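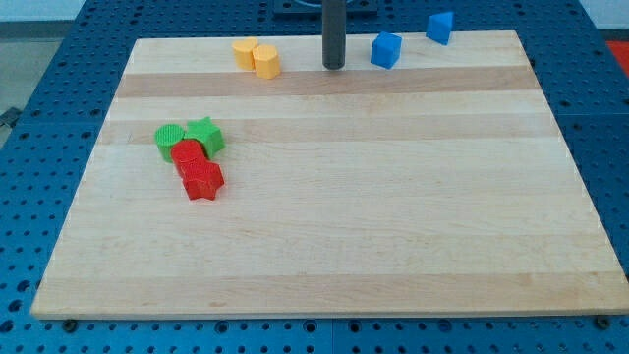

Why does a wooden board cup when only one side gets damp?
The damp side takes up water and swells across the grain, the dry side stays the size it was, so the board bends away from the damp side. Edges go down on the wet face, up on the dry one.

Wood and Water, handout 2
Notes by S. Yensuk, from O. Damasceno's Wednesday lecture. Bring these to the shop session, I won't print extras.

Where the water sits

Two kinds. Free water, in the hollow part of the cells, like water in a straw. Bound water, held in the cell walls themselves. Green lumber has both. Free water leaves first and the board gets lighter but hardly changes size. Then the walls start giving up water and the shrinking begins. The changeover has a name, fiber saturation point. For most species we use it's in the high twenties, percent moisture content. Learn the term, it comes up all term.

Moisture content = weight of water divided by weight of the OVEN DRY wood, times 100. Not divided by the wet weight. So it can go over 100 percent and that is not a mistake. Half of last year's class crossed it out on the worksheet.

Worked one from the board: sample weighs 2,000 grams wet, 1,111 grams oven dry. Water = 889. 889 / 1,111 = 0.80, so 80 percent. Very green. Nowhere near ready to glue.

Direction matters

Along the length: almost nothing. Ignore it for furniture (except reaction wood and juvenile wood, next handout).
Radial, from the center of the tree out to the bark: some.
Tangential, following the rings: most. Often near double the radial, varies a lot by species, look it up in the table.

Because tangential beats radial, a flatsawn board cups even if it dries evenly on both faces. Rings try to flatten out. Quartersawn stays much flatter, costs more, wastes more log. Osvaldo drew the end of a log with a square, a circle and a flat plank marked on it, then what each turns into when dry. Square near the edge goes diamond, circle goes oval, plank cups. Copy that drawing if you missed it, it was on the exam last January.

Glued up panels

Narrow strips edge to edge. Why bother when you could use one wide board? One wide flatsawn board makes one big cup. A lot of strips make a lot of little ones, and if the strips are nearly quartersawn hardly any. The panel still gets wider and narrower with the seasons, total width is total width. Gluing does not stop that. Somebody asked if finish stops it. No, slows it down. Every finish lets vapor through sooner or later.

Finish both faces the same. Same number of coats. Tabletop with five coats on top and bare underneath is asking for the trouble in the first question.

Keep the grain running the same way in every strip. Cross-grain glue up in solid wood = split or a popped joint, maybe not this year.

Attaching a panel to a frame

- screws in slotted holes, slots run across the grain
- wooden buttons in a groove
- figure-eight fasteners
- NEVER glue a solid top all the way round to its aprons

Breadboard ends: glue the middle only, pins through elongated holes at the outsides. Ends will stick out past the panel in dry months and sit shy of it in humid ones. Normal.

Case study, the Ullness bench

Built in a damp basement, moved to a heated office on the top floor. The top was screwed down tight through round holes at both edges. It shrank, the screws did not move, it split down the middle along the grain. Repair was to rip it at the split, joint, reglue, then slot the holes. The rip line cost a little width and the owner never noticed. Larnel sample board in the rack is from the same lumber, you can handle it, put it back.

Drying in stacks

Stickers between layers, all the same thickness, lined up one above the other. Out of line and you get wavy boards. Paint the end grain, ends dry fastest and check. Keep the rain off the top but leave the sides open. Old rule is a year per inch of thickness, only a rule, use the meter. Zakulow meter is in the top drawer, set the species correction first or the reading is no good.

For next time
Read the chapter on movment and do problems 1 to 6. Show your units. Weigh your sample block before lunch and again before you leave, same scale both times, write both numbers on the block in pencil.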